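Last updated: Thursday, February 27, 2020

THE RULE ABOUT THE CARD

Rule one. Both grippers up before the recording starts. Rule two. Say nothing while it runs. Rule three, and this is the one they fail you on – never tidy.

I had them on the back of my hand in biro by half past eight. By nine they were on my sleeve as well.

Droltel wanted 4000 clean takes by the end of May. Clean was their word. It was in the contract and then in the handbook, the Orkier handbook, 96 pages, spiral bound, one copy between all of us and the good pages gone soft at the corners. A take is clean if both hands stay in view. A take is clean if the thing you pick up is put down on purpose. A dropped thing is fine. A dropped thing you pretend you didn't drop is not fine, see section four.

I read section four on the bus. Twice. I'd been sacked from the bakery for less.
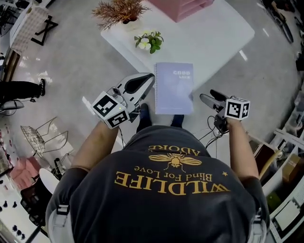 Photo: Orkier, floor team

"Notebook first," said the woman who was training me. She had the list on a clipboard. "Then whatever's next. Slow. Slower than you think. You're not picking it up, you're showing somebody how."

"Showing who?"

"Just slow."

So slow. Left gripper to the edge of the book, right gripper to hold it still. My own fingers squeezing the trigger an arm's length from where anything was happening. Like eating soup with someone else's spoon. The book slid. I went after it.

"Stop. You chased it."

"It was going to fall."

"Let it fall then. Section four."

Again. Again. On the sixth go it came up off the table and I held it there, counted three like the handbook says, put it down. Let go. Backed off. Waited for her nod before I breathed out.

"Clean," she said and ticked it. One. One out of 4000, and not all of them mine, but still. I felt about nine years old with a gold star.

Here's what they don't put in the job advert. You start doing it at home. I picked up a mug that night and counted three. I put the remote down on purpose. My sister asked was I feeling alright and I said hands in view, and she laughed so much she had to leave the kitchen.

Second week they moved me to cards.

Cards are horrible. A notebook has some weight to it, it lets you know where it is. A card is thin and it slips and it wants to bend. The rule for cards is a page and a half. Approach from the short side. Pads level. Squeeze till it holds, then stop squeezing. Any crease and the take is marked down, and you write the crease in the log yourself, in your own handwriting, with the time.

That was the bit that got people, the log. The machines that learned from us at Vudeo had no way of knowing a bad take from a good one unless somebody owned up. That was how she put it. Somebody has to own up, and its always the person holding the thing.

I owned up to eleven creases in one morning. Nobody shouted. She just read down the column, initialled it, and gave me a fresh card from the packet.

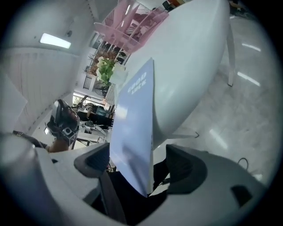

Take 655 was the one I lied about.

I wasn't going to say this. But it was a good take. It was lovely. Straight in, level, up, count of three, and right at the end my left hand twitched and I nudged the flowerpot a bit. A bit! I nudged it back. Tidied. Half a second. Didn't look up to see if she'd seen. Wrote clean in the log and the time next to it and my hand was steady as anything.

Went to lunch. Cheese roll. Couldn't eat the second half.

What I kept thinking of was some kitchen, years off, an old man's kitchen say, and a machine in it handing him his post. And then for no reason he'd ever understand it reaches out and shoves his plant. And shoves it back. Every morning. Because I did.

Daft. It was one take. She'd told us one take is nothing, that's why they need so many. But that's an argument for every single one of us doing it, isn't it.

I went back up and she was at the desk with the 1010 form, the one for changing an entry after the fact. Already out. Already had the pen lying across it. She didn't say a word, she was looking at her screen.

I filled it in. Take number, time, reason. Under reason there's only a little box. I put, moved plant, moved it back, said I didnt.

"That won't fit in the system," she said, reading it. "It's a dropdown."

"What are the choices?"

"Drop, crease, out of view, other."

"Other, then."

She clicked other. 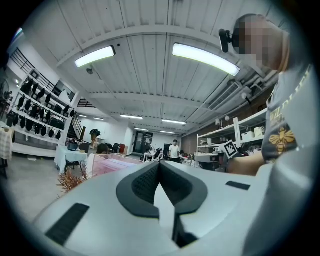
There was an hour left of the shift. My shoulders were killing me. Yook were sending their inspector in the morning and she wanted thirty more before we swept up, so I took my place again, feet flat, elbows in. Both grippers up.

"Ready?"

I wasn't allowed to answer. It was already running.

I squeezed the triggers once to check them, open, shut, and went in slow.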